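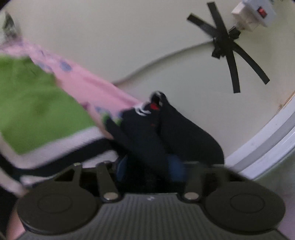
Perla Robles

Zenedcombe Soft Bundle, Mixed Brights
$22 per bundle, 8 pieces, washed and ready to use
Last updated July 28, 2021

Hi, and welcome to the bundle page! If you came over from the Votex patchwork boards, you probably already know what you want and can scroll down to the ordering part. For everyone else, let me tell you what's in these and what people do with them, and also what they're not great for, so you don't end up mad at me.

A Soft Bundle is a stack of fabric that I pull from my secondhand bins and wash, then sort by feel and color. Mixed Brights is the loud one. There's a quieter one called Oat and Stone and it sells fine, but Mixed Brights is the one I get emails about. I started making them in June as a way to clear a shelf and now I have more shelf than I started with (my own fault, I keep saying yes to people with garage sales).

What you get

Every bundle has 8 pieces. The biggest is always a print, something with enough room on it to cut a decent pillow front or the body of a tote bag. The rest are smaller, a mix of plain and patterned, and I always put in at least one textured piece because a bundle that's all flat and smooth is kind of boring to handle. Pieces are not squared up. Some have a hem on one side, some have been cut out of something bigger and look like it. I trim off anything really ragged and leave the rest to you, since everybody has their own idea of where to cut.

The pinks run all through this batch. You get the pink with the blue spots, which is a small cheerful pattern that goes with nearly anything, and the pink with the trees. Oh, the trees! I call that one Amegashie after the street where I bought it. It's a big sprawling print, purple trunks and long branches going off sideways, with spiky flowers in between, some red-orange and some a soft yellow. The purple is on the dusty side, so it looks calmer on a bed or a chair than you would think from reading "pink with purple trees."

Then there's the green. It's bright, and I do mean bright. I add it because it wakes up the pinks, and because something with that much texture makes a very good tug toy for a dog or a scrubby side for a dishcloth. If you hate it, tell me in the order notes and I'll swap it for an off-white textured piece. I have plenty of those.
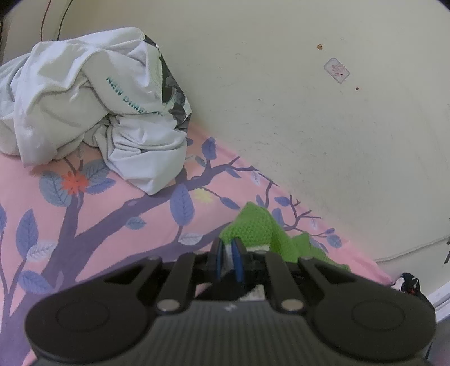
The green on top of the tree print.

Sizes

They vary, and I can't promise exact measurements on a mixed bundle. The large print is never shorter than 22 inches on its short side. The small ones go down to hand towel size or a bit under. If you need a matching pair of something for curtains, please don't buy this and hope. Write to me first and I'll look in the bins.

Washing and feel

I wash everything twice before it gets sorted, once warm and once cold, with unscented soap. No fabric softener, it makes scraps slippery under a sewing machine foot and I can't stand the smell anyway. The tree print came out of the wash softer than it went in and hasn't bled on me at all. With the green I would still do the first wash on its own, or with dark things. It has behaved so far, but I've been burned by greens before, and a whole load of pale mint underwear is a long memory.

Iron the flat prints on medium from the back. Don't iron the green. Pull it into shape while it's damp, lay it on a towel and leave it be.

What people make

Pillow covers are the big one. You center one of the flowers, or let a branch run corner to corner, and back it with whatever plain piece you like best. I did a pair for my sister's porch and got the branch upside down on one of them, and they've stayed that way.

Kids' blankets for dolls, all the time. The spotted pink is perfect for this because the pattern is small enough for a doll-sized thing.

Bunting, bowl covers, drawer liners, the inside of a zip pouch. One customer sent me a photo of an apron with two different pinks in the pockets and I've been meaning to copy it ever since. And a fair number of you don't sew at all and just want soft colorful stuff for a play basket or a dress-up box, and that's great, these get worn as capes at my house.

What they're not for

Clothes for grown-ups, mostly. There isn't enough yardage in any one piece for a shirt. I also wouldn't use the older pieces for anything that gets yanked hard every day, like a chair seat. And please don't use the textured pieces in a crib.

A few things people ask

Can I choose the prints? Sort of. You can ask for more spots or more trees and I'll do what I can. I've packed 114 of these bundles and the trees are going faster than anything else, so there will be a day when I have to say no.

Are they new? No, all secondhand. I check for holes and stains under my good lamp. Once in a while I miss a pinhole near an edge. If you find something worse than that, send me a picture and I'll mail you another piece, no need to send the bad one back.

Do they come folded? They do, and tied with a strip of cotton. I fold the big print on the outside so it's the first thing you see, and the little ones go in the middle. It won't be neat when it gets to you. Shake it all out, it's fine.

Can I get one as a gift? Yes! Put a note in the order box and I'll leave the price slip out and write a card. My handwriting is readable if I go slow.

Ordering

Orders go through my Gakeck shop page, same as everything else. Put "Mixed Brights" in the notes if you're ordering more than one kind of bundle, otherwise I have to guess. Shipping inside the US is a flat rate, and a second bundle rides along in the same package for no extra. I pack in the mornings and walk to the post office when it isn't too hot, so most orders leave in 2 business days.

Pickup is fine too if you're nearby. Message me first, please, because if I'm running the washer I won't hear the door.

Coming next: a blue batch, if the person with the seven boxes of old sheets ever calls me back.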